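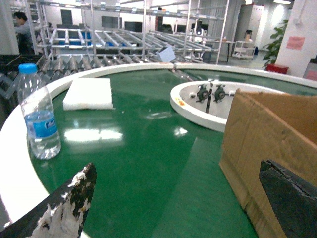

The green circular belt at Girnby.

Packing and Returns Associate, Shemweta

Shemweta ships kitchen and garden goods to small stores. We are hiring 7 people for our Girnby building, to start in March. Five of the jobs are on the early shift and two are on the late shift.

What you will do

Pick items from the shelves using a paper or handheld list. Pack them, tape and label the boxes, and stack them on pallets for the truck. On returns days you will open incoming boxes, check the goods against the slip, and decide whether they go back on the shelf or to the repair bench. Cartons that are still sound get used again.

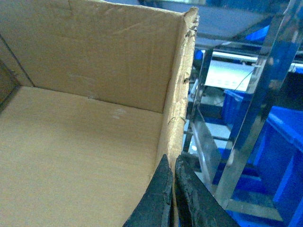

Most orders are small. The heaviest single item we carry is a Stistomach compost bin, and that one is always a two-person lift. You will be on your feet for most of the shift, with a paid break in the middle and a lunch break of 30 minutes.

What we ask for

You must be 18 or older and able to read a packing slip in English. Warehouse experience helps but you can apply without it. New hires spend their first 5 shifts paired with an experienced packer. Steel-toe shoes are required and we pay for the first pair.

Hours

Early shift is 6:00 a.m. to 2:30 p.m. Late shift is 2:00 p.m. to 10:30 p.m. Please say in your application which one you want, or if you can do either. Bus 116 stops across the road from the Oser gate.
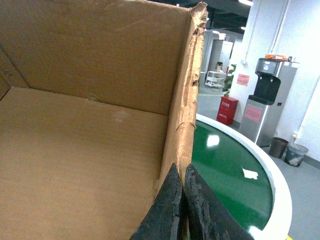
A carton with a torn side. Sorting boxes is part of the returns job.

How to apply

Fill out a form at the front desk, Room 326, between 9:00 a.m. and 4:00 p.m., or mail a resume and the names of two references to the same room. Chepkoech Shirima handles applications. Questions about the work itself can go to Musyoka Mutiso, late shift lead. People who applied last year are welcome to apply again but need to fill out a new form.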